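Print | E-mail

3.2 Trimming the house

We loved this part of the study! All 60 households in Skumska kept a decorating diary through the season, and 16 of them let us look inside their storage boxes too. Most families had one ornament they hung first every year - often a chipped one. 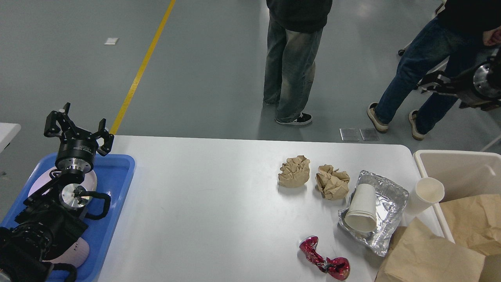
3.3 Garlands and wreaths

Fresh greenery won by a wide margin, with 68 percent of our diary entries on garlands mentioning the smell. Paper chains came next, and the Valtonen family made theirs so long that it went up the stairs and back down again (twice!).

Wreaths stayed up longest. Several were still on front doors in February, and their owners were delighted to talk about them.

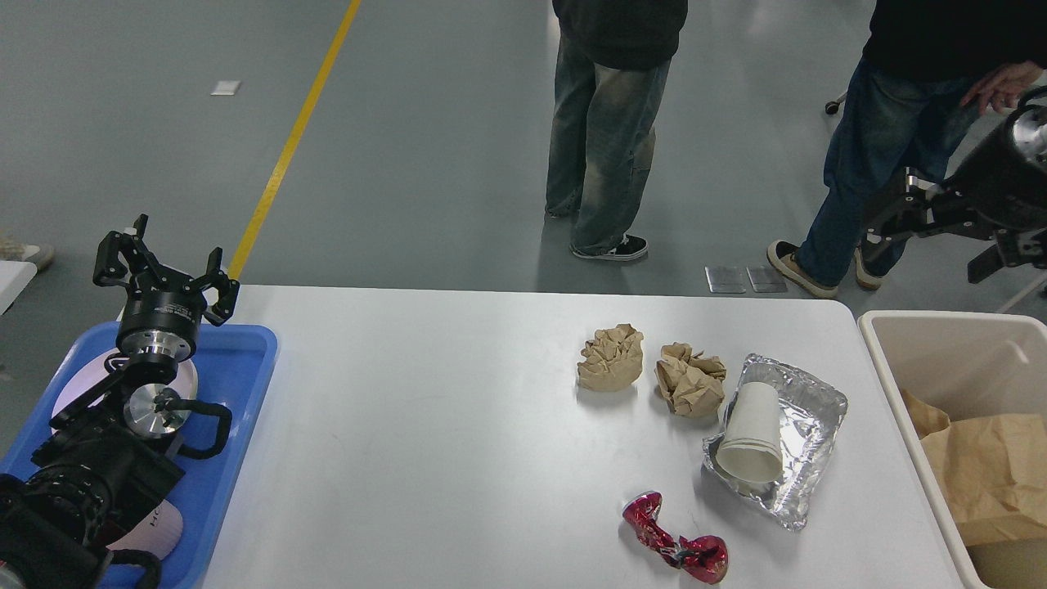

Figure 2. Photo: Iida Sjöberg

Lights were a happy subject as well. One street, Warberg, strung up 3000 bulbs between its houses, and neighbors wrote about the switch-on with real joy - we return to their entries in Section 4.

Print | E-mail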